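Reading time: 3 min

OK, small thread about the Plunon subscription refunds, because I got mine this morning and I'm way too happy about it. 1/

Background if you missed it: Plunon is the disk cleanup and backup app that used to come preloaded on a lot of Rollenby laptops. You got a free trial, the trial ended, and a yearly plan started. Lots of people had no idea they'd agreed to one. I was one of them! 2/

The state consumer office looked into it and the company settled in June. No admission of wrongdoing, the usual. But there's real money going back to people, and the claim form takes less time than making toast. 3/

Who can claim: anybody who was moved from a trial to a paid plan and never opened the app after the first charge. That second part is the bit people skip over. If you opened it even once to look around, you go into a different group with a smaller payment. Still worth doing. 4/

According to the notice, 2,533 claims were in when they last updated the page. That's tiny for an app that was on so many machines. Please go dig through your old email, the receipts have "Plunon Care Plan" in the subject line. 5/
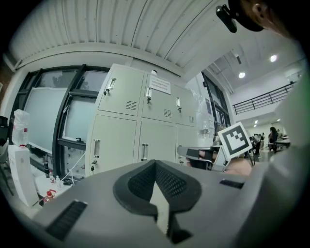

Grey gripper up close, with a second one behind it holding a marker card.

744 likes · 21 comments

Now the part I'm excited about. You don't need the original receipt! I'd thrown mine out years ago. A card statement showing the charge is fine, and you can black out everything else on the page. I used a screenshot from my bank's app and it went through first try. 6/

Tip from Dennis Tanui in the replies to my last thread: the charge doesn't always say Plunon. On some cards it shows up as Mrema, the payment company they used. I searched for that and found a whole extra year I'd missed. Dennis, I owe you lunch. 7/

If your laptop is long gone, also fine. There's a box for the serial number but it's optional. Leave it blank. Don't guess, a wrong number sends your claim to manual review and that's a much longer wait (ask me how I know, ugh). 8/

Couple of people asked if they should switch to Prinico now for cleanup. My two cents: your computer already has storage tools built in and they're pretty good these days. Try those first. I freed up a ton of space just by emptying the downloads folder, which had installers in it from three laptops ago. 9/

And for backups, an external drive and the backup program that came with your system will do the job for most of us. Plug it in, let it run overnight, put the drive in a drawer. Love that for us. 10/

Ojārs Grīnberga wrote a really clear walkthrough of the claim form with every screen explained, including the weird page where it asks for your "plan tier." (Pick Standard if you never chose one.) I'll put the link in a reply so it doesn't get buried. 11/

One warning! There are already fake refund emails going out. The real one never asks for a password and never asks you to install anything. If you're not sure, go to the consumer office site yourself and find the form from there. 12/

That's what I've got. If you file, come back and tell me how long it took, I'm keeping a little list of wait times by bank and I'd like more than my own row in it. 13/13

300 shares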